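ok so the Hudus line at work goes half automatic this month. thread, typing on break, sorry for typos

we pack fruit bowls. 981 on a good shift, all by hand. target with the arm is 1499 – same crew, they say

1/ what changes for me: less picking, more wacthing. I got two afternoons of training in June and a login
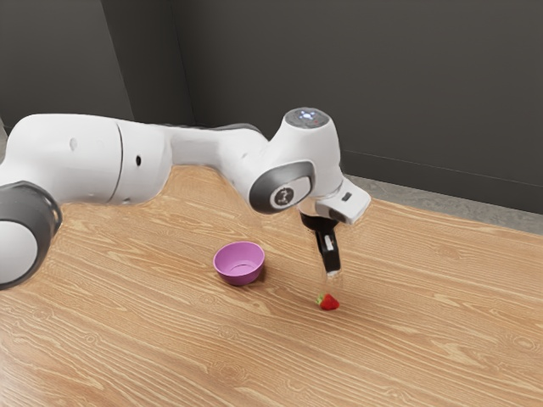 Someone from the Carasen night crew replied that they got the same promise, and by fall half of them were on cleaning and relabeling. Same pay, but no overtime.

2/ yeah. overtime is the thing. 242 hours of it last year for me, that was my car

3/ wrists feel better tho, not gonna lie. ask me again after the Crăciun orders

4/ union meeting moved to the small canteen, bring your shift sheets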